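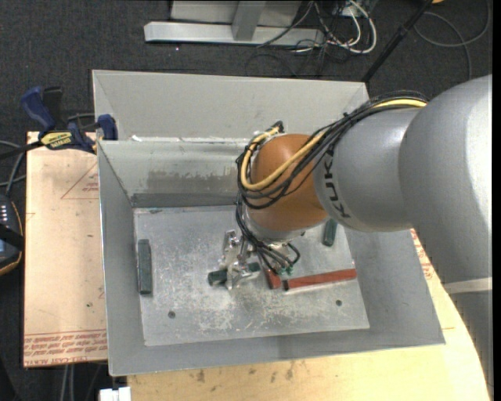 Poste de saisie en bac, juillet : prise d'un bloc vert par le bras KUKA.

Jiltent, lot 2 : constitution du jeu d'exemples de préhension
Rapport d'avancement à l'attention de Heike Kuhlmann, programme Zenberg
Rédaction : Shoshana Benavides

Chère Heike,

Vous m'aviez demandé un rapport court, avec des chiffres et sans adjectifs. Pour les adjectifs, je ferai de mon mieux.

Où nous en sommes

Nous avons 263 séquences de saisie enregistrées, annotées et relues. La convention n'en exigeait pas autant à ce stade, mais elle n'exigeait pas non plus que les blocs aient la fâcheuse habitude de se coucher le long des parois, et il a bien fallu s'adapter. Une séquence, au sens du projet, commence bras dégagé et se termine soit par une dépose, soit par un échec dûment constaté. Les échecs sont conservés. Il y en a 41, et l'équipe de Fröhlich, qui entraîne le modèle, nous les réclame avec une gourmandise un peu vexante.

La tâche n'a pas changé : des blocs verts et des pièces rouges en vrac dans un bac métallique gris, une pince, et un opérateur qui guide le bras pour montrer au système ce qu'il devra refaire seul. Le fond du bac est nettement rayé. Nous avions envisagé de le remplacer, puis Fröhlich a fait valoir qu'un bac de production ne reste pas neuf bien longtemps. Nous gardons donc les rayures, qui passent de la colonne « défauts » à la colonne « réalisme » sans incidence budgétaire.

Ce qui a marché

Le guidage manuel, après une prise en main laborieuse. Les premières démonstrations ressemblaient à un créneau en centre-ville : on avance, on recule, on regarde autour de soi si quelqu'un a vu. Nous avons écarté les 13 plus hésitantes, qui ne figurent pas dans le total. Les suivantes sont plus franches, et surtout plus variées dans l'angle d'approche, ce que demandait la relecture de mai.

Le protocole de remise en désordre fonctionne aussi. Laissé à lui-même, un être humain qui doit disposer des blocs au hasard les range. Nous tirons maintenant les configurations au sort avant chaque série, y compris celles que tout le monde trouve désagréables : bloc plaqué contre une paroi, pièce rouge de travers, voisinage trop serré pour les doigts de la pince.

Ce qui a moins bien marché

Les câbles. Le faisceau passe par-dessus le poignet et le contourne, et selon l'orientation du bras il masque une partie des pièces à la caméra fixe. L'annotateur doit alors choisir entre deviner et s'abstenir. Nous avons tranché pour l'abstention : une pièce masquée est notée « masquée », même quand on sait très bien où elle est. Le débat a duré une matinée entière et je vous en épargne le compte rendu, qui existe.

La fixation du bac. Un serre-joint fait l'affaire pour le moment. La bride sur mesure commandée chez Udton est annoncée « sous peu » depuis avril. Je relance à intervalles réguliers et j'obtiens des réponses d'une grande courtoisie. Le bac est recalé sur ses repères avant chaque série, à 8 h 30 et après le déjeuner, ce qui nous prend du temps que je préférerais consacrer aux saisies.

L'éclairage, enfin. Le carter du bras brille, le fond du bac aussi par endroits, et l'outil d'annotation voit dans certains reflets des objets fort intéressants. Les séquences touchées sont signalées dans le fichier de suivi. Aucune n'a été supprimée.

Budget

Conforme, à un poste près : la relecture double coûte plus cher que prévu, car deux relecteurs d'accord mettent aussi longtemps que deux relecteurs fâchés. Je propose de compenser sur la ligne « déplacements », restée vierge. Il me faudrait votre accord écrit avant la prochaine série.

Suite

Trois chantiers d'ici le prochain rapport :
- compléter les configurations contre les parois, encore trop peu représentées ;
- déplacer la caméra fixe pour réduire les masquages, avec nouvel étalonnage ;
- livrer à Fröhlich une première version figée du jeu, échecs compris.

Une question en suspens de votre côté : Zenberg souhaite-t-il que les pièces rouges aient leur propre catégorie de consigne, ou restent-elles « autres pièces » comme dans l'annexe technique ? Les deux se défendent, mais il faut le savoir avant de figer la version.

Bien à vous,
Shoshana Benavides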